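Werkstatttipps aus der Robotik-AG: Ordnung am Greiftisch

10. Januar 2021, von Elli Nieminen

Seit Teemu Vuorinen und ich die AG zusammen leiten, werde ich von Eltern und Kollegen immer wieder gefragt, wie man mit einer Gruppe von Jugendlichen an einem einzigen Tisch arbeitet, ohne dass nach einer halben Stunde alles unter Kabeln und Klebeband verschwindet. Ich schreibe hier einmal auf, was sich bei uns bewährt hat, und weil ich gern etwas aushole, hole ich eben etwas aus.

Der Tisch

Eine einfarbige Arbeitsplatte ist Gold wert. Wer zu Hause auf einer gemaserten Küchenplatte übt, legt am besten einen Bogen Tonkarton unter, dann findet man auch die kleinen Schrauben wieder. Unsere Platte wischen wir mit lauwarmem Wasser und einem Tropfen Spülmittel ab, Klebereste gehen mit Speiseöl weg (einziehen lassen, abreiben, nachwischen – bitte nicht mit dem Cutter kratzen!). Vor dem Wischen wird der Arm ausgeschaltet, das gilt auch für die Großen.

Kartons nie wegwerfen

Elsa Räsänen aus der Mittwochsgruppe sammelt alles, was nach Wellpappe aussieht, und sie hat völlig recht damit. Aus einem flachen Versandkarton wird mit vier Schnitten eine Ablageschale. Schneidet die Ränder lieber niedrig, so zwei Fingerbreit, sonst stößt der Greifer beim Absenken an. Wenn der Boden an der Naht aufklafft, hilft ein Streifen durchsichtiges Packband, mit dem Lineal glattgestrichen, damit keine Falten stehen bleiben. 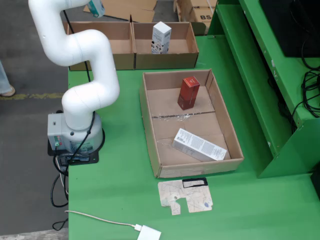

Für unsere Sortieraufgabe beim Ermont-Wettbewerb im Juli üben wir mit ganz gewöhnlichen Verkaufsschachteln. Die dürfen ruhig verschieden sein, und vor allem dürfen sie unordentlich liegen. Die rote Schachtel steht aufrecht in der Schale, die weiße liegt flach und schräg daneben, und genau an solchen Paaren lernt die Gruppe am meisten, weil man jede anders anfahren muss. Mein Rat: Fangt mit zwei Teilen an und nehmt erst dann ein drittes dazu, wenn die beiden sicher gegriffen werden. Leere Schachteln, die sich eindrücken, stopft man mit etwas Zeitungspapier aus.

Schablonen aus Pappe

Bevor wir etwas aus Kunststoff oder Holz zuschneiden, gibt es immer eine Pappschablone. Mit dünnem Stift anzeichnen, Öffnungen schwarz umranden, Datum auf die Rückseite. Eugénie Renaud hat im letzten Halbjahr eine ganze Halterung dreimal in Pappe gebaut, und die vierte passte dann in Holz auf Anhieb. Alte Schablonen heben wir in einer Mappe auf.

Kabel

Mein Dauerthema! Kabel am Arm entlang nur locker befestigen, mit Klettband statt Kabelbinder, und bei jeder neuen Bewegung einmal langsam durchfahren und zuschauen, ob etwas spannt. Was vom Tisch herunterhängt, darf nicht in den Laufweg ragen. Netzteile beschriften wir am Stecker – Malerkrepp und Bleistift genügen.

Zum Aufräumen planen wir 23 Minuten ein. Die krumme Zahl stammt von Teemu, der den Bus erreichen muss.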